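Aus den Standorten

Handgeführte Greifer am Standort Driltstead: Was sich für die Beschäftigten ändert

Seit dem Frühjahr werden am Standort Driltstead einfache Ablage- und Sortierarbeiten für die Automatisierung vorbereitet. Das Vorhaben trägt den Namen Flirkex. Beschäftigte aus der Materialausgabe führen dabei einen Greifer mit der Hand und zeigen dem System, wie ein Gegenstand gefasst, angehoben und wieder abgelegt wird. Aus diesen Aufnahmen soll später die Steuerung eines stationären Arms entstehen. Insgesamt sind 500 Durchgänge vorgesehen, verteilt auf 17 Beschäftigte der Früh- und Spätschicht. Die Teilnahme ist freiwillig.
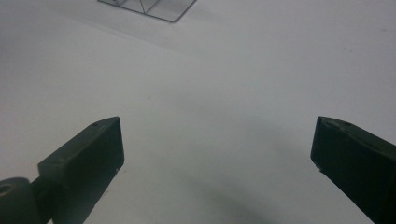 Fallen durch Flirkex Stellen in der Materialausgabe weg?

Der Standort hat zugesagt, dass im Zusammenhang mit dem Vorhaben keine Stelle gestrichen wird. Aufgaben werden neu zugeschnitten, die Eingruppierung bleibt unverändert.

Die Arbeit mit dem Greifer unterscheidet sich deutlich vom gewohnten Ablauf. Wer einen Stift sonst beiläufig aus dem Fach nimmt, muss sich nun für jede Bewegung Zeit lassen und auf den Winkel der Finger achten. Nach den ersten Wochen wurde aus der Belegschaft angemerkt, dass das Handgelenk bei längeren Serien ermüdet. Eine Serie dauert deshalb höchstens 50 Minuten, danach folgt eine Tätigkeit ohne Greifer. Pro Schicht sind 2 Serien zulässig – auch dann, wenn der Plan im Rückstand ist.
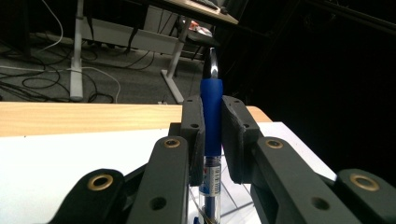

Geregelt wurde außerdem der Umgang mit den Aufnahmen. Sie dienen allein dem Training der Steuerung. Eine Auswertung nach Tempo oder Fehlerzahl einzelner Personen findet nicht statt, und die Durchgänge werden ohne Namen abgelegt. Missglückte Griffe bleiben erhalten und werden als solche gekennzeichnet. Wer seine Teilnahme beenden möchte, teilt dies der Schichtleitung formlos mit.

Für die Beschäftigten der Materialausgabe werden Schulungen zur Einrichtung und Prüfung der Greifer angeboten. Die Schulungszeit gilt als Arbeitszeit.

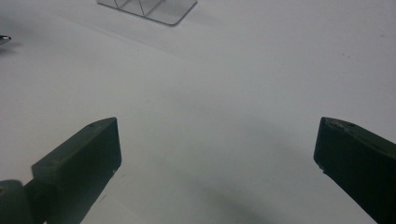
Hovby, im Juni

Auch der Standort Hovby bereitet die Einführung vor. Dort soll zunächst nur die Ausgabe von Büromaterial einbezogen werden. Die Betriebsvereinbarung aus Driltstead wird als Grundlage übernommen, abweichende Pausenregelungen werden derzeit noch beraten. Der Wunsch der Spätschicht nach höhenverstellbaren Tischen an den Aufnahmeplätzen ist aufgenommen und an den Einkauf weitergeleitet worden.

Rückfragen nehmen die Schichtleitungen beider Standorte entgegen. Der Text der Vereinbarung hängt in Driltstead an der Materialausgabe aus und kann in Hovby im Personalbüro eingesehen werden.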